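About Curnside

Curnside is a clothing reuse shop run by Nhàn Kim and Onni Huttunen.
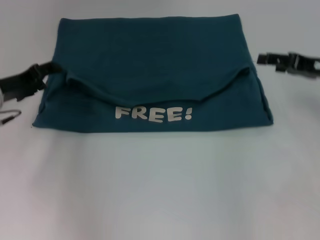
We started with one folding table in a church hall and moved to our own room on Hasivby Street in February. Last year we passed on 2,498 pieces, mostly T-shirts, bags and kids' clothes. Everything is checked, washed if it needs it, and folded by size – printed side up, so people can see what they're picking.

Most items cost a dollar or two. School clothes are free. We take clean donations at the side door until 4 p.m. – please, no shoes or bedding.

Uyên Lâm handles school orders.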